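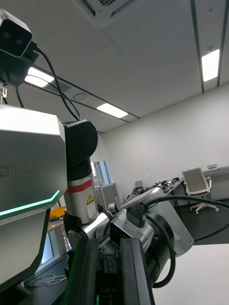 **How long do you keep a sourdough starter in the fridge between feedings?**

Mine goes a week, sometimes two if I'm busy. I once left one for 17 days and it came back after a couple of feeds on the counter, grumpy and very sour but fine. If you see pink or orange streaks or fuzzy mold, throw it out and start over.

**What flour do you feed it?**

Plain bread flour with a spoonful of rye. I've been buying the Besetti one lately (the big bag, it's cheaper) and it does the job. Whole wheat works too, but the starter gets hungry faster, so you'll be feeding it more often in summer. 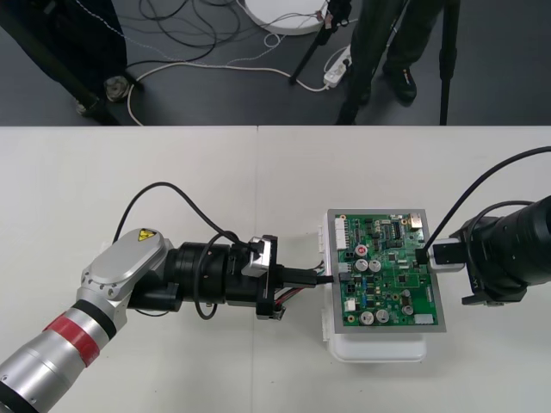
I don't bother with bottled water either. Tap water here in Trunivbridge is fine. If yours smells strongly of chlorine, try filtered for a few days and see if the jar perks up.

**My dough is a puddle. What did I do?**

Probably too much water or too long on the counter — I did both, every weekend, for most of last January. Drop the water a little and put the dough somewhere cooler. For one big loaf I use 1,000 grams of flour and 735 grams of water, and that's as wet as I'm willing to go. If you're new, start at 650 and work up.
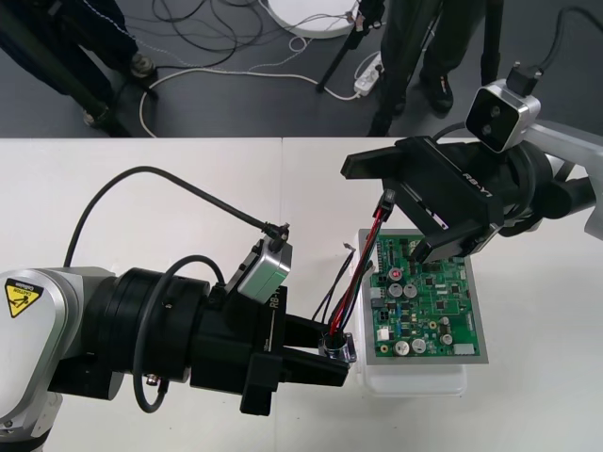 **Can I bake without a Dutch oven?**

A heavy tray and a pan of hot water on the rack underneath will get you a nice loaf. The crust comes out a bit paler and the shape a bit flatter, and it still disappears at my house by dinner. Take the water out for the second half of the bake so the crust can dry. Careful with the steam when you open the door!

**Why is the inside gummy?**

Either it's underbaked or you cut it too soon. I know, I know, warm bread. But a big loaf really does need a couple of hours on the rack, and rye needs until the next day.

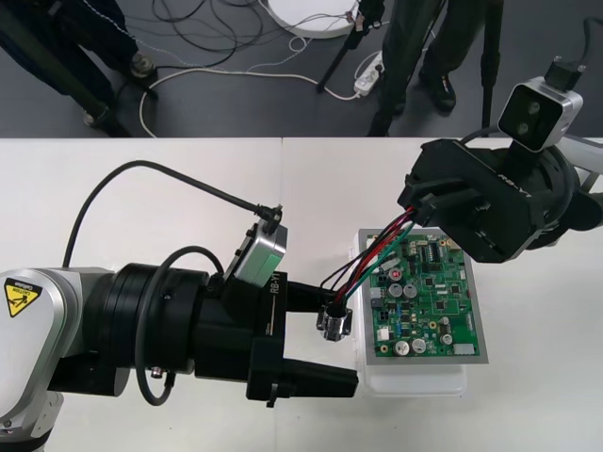 If you've waited and it's still gummy, give the next one another six minutes or so with the lid off. My friend Nassoro Were goes by the sound when you knock on the bottom. I can never hear the difference, so I use a probe thermometer and pull the loaf at 208°F.

**Can I freeze it?**

Sure, and I do all the time. Slice it first, once it's completely cool, and double bag it. Slices go straight from the freezer into the toaster.

**Do you sell starter?**

No, but I give it away. Bring a clean jar with a lid and I'll fill it — just send me a note first so I have time to feed up a big batch.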